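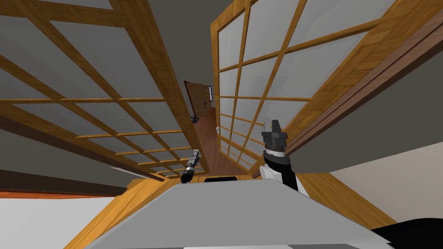
Robot butler makes a start on the sliding door

December
By Valter Vik

A robot intended to take over the housework has been trying to open a door. It managed it 249 times in almost 500 attempts, according to Penrose, the Plurkthorpe firm that has been putting it through its paces, and the company is pleased.

The house in question has no address. It exists on a computer, along with the robot, and the tests were run there to spare everybody's woodwork. The machine, called Lota, has two arms, a flat grey body and a software package that Penrose hopes to sell to small hotels and care homes by the end of next year. Its list of future duties includes changing towels, putting away crockery and airing rooms in the morning. All of these begin with getting into the room.

Hence the screens. Penrose picked a simulated interior with sliding panels, pale panes in a lattice of thin orange wood and a corridor beyond, on the grounds that a machine which can cope with those will find an ordinary British door restful. Birger Aasen, head of testing, accepts that there are not many paper screens in Plurkthorpe.

"A normal handle is a gift," he said. "You grab it and off you go. With a sliding panel you have to find an edge, get a finger against it and push sideways without leaning on anything you shouldn't. My daughter could do it at two. She also put her foot through one, so I don't want to overstate the comparison."

In the failed runs, Lota mostly stopped short. It would roll up, lift a gripper to the wood and stay there, apparently giving the matter some thought, until the clock ran out. Each attempt was limited to 30 seconds, and Aasen said a fair number of the failures would have been successes if anyone had been prepared to wait. A smaller group ended with the robot pushing very firmly on the wrong piece of wood. On one memorable run it slid the panel open, turned round and shut it again from the same side.
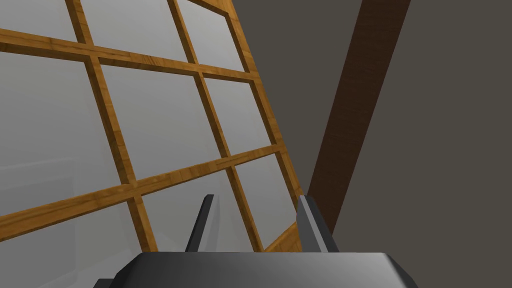
Render: Penrose. Gripper at the lattice, fingers open.

The lattice is a particular nuisance, it seems. One upright looks much like the next, and when the gripper is close up the machine's own hand fills a good part of what it can see. The panes are milky and give little away about what is behind them. A person would step back and have another look. Lota has been taught to do this too, but it steps back rather often, and the version tested in the autumn once spent a whole run on the stepping back alone.

None of this has put off the Plerkau, a ten-room guest house on the edge of town, which has agreed to take the first real machine on trial. The rooms there have brass knobs, two of which come off in the hand. The manager has asked whether the robot will be able to do beds. Penrose has told her that beds are on the plan, after doors, drawers and "soft items, flat", by which it means a tea towel on a table.

She has kept on both of her cleaners for the time being. One of them was shown the test results last week and asked what the robot was paid.

Aasen is more cheerful about it than the numbers might suggest. In the first round of tests, earlier in the year, the success rate was 10 per cent, and that was with the panels already slightly open. He expects the next round to be well above half. What he will not say is when the skill might carry over from a computer, where wood never swells and nothing has been painted shut, to a building where both have been going on for a century.

"Ask me after it's met a real door in wet weather," he said.

As for whether a machine can yet do the chores, the position at Penrose is that it can do some of one of them, about half the time, in a house that isn't there. The firm's leaflet puts this more warmly and speaks of "hands-free living".

The next tests begin on Wednesday and will add a kitchen drawer. Penrose has asked for suggestions of other household jobs to try, and says the most popular so far, by some distance, is the oven.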